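Mamo finally has a front door

I have been buying dumplings out of the side of a trailer for so long that I forgot they could come on a plate. But last Tuesday I walked into the new Mamo in Doltwood, sat down on an actual chair, and had a waiter bring me a glass of water. Very fancy! I nearly asked where the gravel was.

If you've been to the Wostolham night market you'll know the trailer. It's the one with the queue that goes past the candle stall and bends around the toilets. They do pork and chive, they do a mushroom one, and if you turn up after 8 they do whatever is left, which has been my dinner more times than I'd like my mum to know about. The shop has been on the cards for ages and the windows were papered over all through autumn, so I'd been slowing the car down every time I went past like some sort of property inspector.

It's in the old shoe repair place, two doors up from the bakery. They've kept the green tiles along the front (thank goodness) and put in a long bench on one side and little square tables down the other. The kitchen's at the back behind a half wall so you can hear everything, and on a weeknight it's loud but in a nice way. I'd gone on my own with a book and didn't read a single page.

Right, the food. The pork and chive are the same as ever, same crispy bottoms, same vinegar that makes you cough if you breathe in at the wrong moment. They come in serves of 8 now and I could have gone again straight away, but I was being sensible and trying other things. The mushroom ones have changed a bit. More ginger, I think, and a thinner wrapper. I liked the old ones slightly better but I'm willing to be talked around.

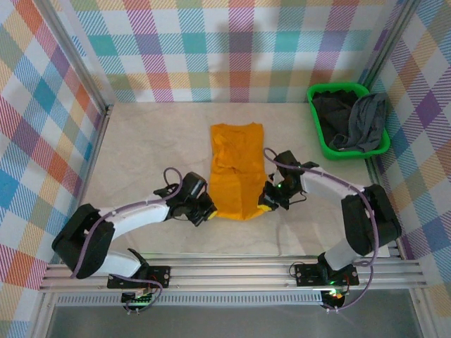
The new stuff is where it gets fun. There's a cold noodle salad with peanuts and a big pile of herbs that I've thought about every day since. There's a cucumber dish that's very garlicky, so don't plan on any close conversations afterwards. And there's an eggplant thing, sticky and sweet and a bit smoky, that I ordered only because the table next to me had it and I am a terrible copycat. Get it with rice. I didn't, and spent a good five minutes chasing sauce around the bowl with a dumpling.

Dessert was the only letdown. They've got a black sesame soft serve, and I was so excited about it, and the flavour was lovely but it was already halfway to soup when it got to me. I ate all of it anyway. I'd say give them a few weeks to sort the machine out.

Prices have gone up from the trailer, as you'd expect with rent and chairs and so on, but I still got out for less than I spend at the pub. There's no liquor licence yet. They've got a fridge full of Skurkent, the fizzy plum drink, which I'd never tried before and have now bought a carton of. It's tart and not too sugary and it's the exact colour of my nan's good curtains.

A few practical bits for those who asked me in the comments last time. Parking out the front is hopeless after six, so try behind the library and walk through the laneway. They don't take bookings for fewer than 5 people. The bus stops right across the road if you're coming from the Wostolham side. It's one low step at the door, and the person serving me said a ramp was on order. High chairs, yes, I saw a couple in use, with one very small customer wearing most of her noodles.

The trailer isn't going anywhere either, I did ask! It'll be at the market on the usual nights, just with the shorter menu, so you can still eat dumplings standing up in the drizzle if that's your thing. It's a bit my thing, to be fair.

I'm going back on the weekend with my sister, who doesn't like mushrooms, so I'll be getting hers. If anyone's tried the spicy broth, let me know how spicy we're talking, as the menu only had one chilli next to it and I don't trust it.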